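October, afternoon, bench 2

Finished going through the push buttons that came back from the Trumell panel job. Donnie Ritchie wants the good ones for the Norkel rebuild, so they need checking before they go in the drawer with new stock. Box said 29 units.

Meter on the lowest range, leads clipped to the contact block, press and hold, release, write it down. Pass is under 200 milliohms closed and open line when released. I did each one three times. Two of the amber-capped ones read over 700 on the first press and came down after a few more. Put them aside with a dab of tape. I would not use them again without cleaning the contacts, and it is hardly worth the time.

Trays for this job: yellow for units still to be checked, green for done. Morag Niven had them the other way round in her notes from the last batch, so go by this page. Lay the units on their sides, as the ones with long bodies tip over if stood on end and the caps get scuffed.
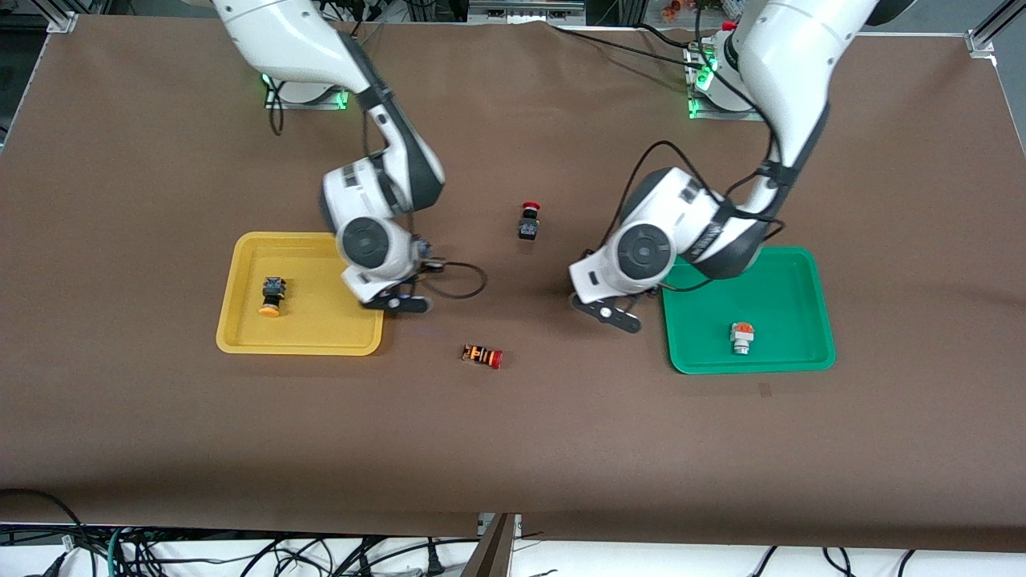 Caps next. Some have a film on them from the panel cleaner, which comes off with warm water and a drop of dish soap. Don't use the solvent from the Gunn can. I tried it on a scrap cap and it went cloudy in less than a minute.

Mounting nuts are in a jam jar on the shelf over the sink. Only 18 of them, so we are short. Donnie to ask Moltunell if they sell the nuts separately, and what the wait is. If they only come with a full unit I'd sooner pull some from the old test panel.

Still to do: relabel the drawer, copy the readings into the binder, find the small screwdriver.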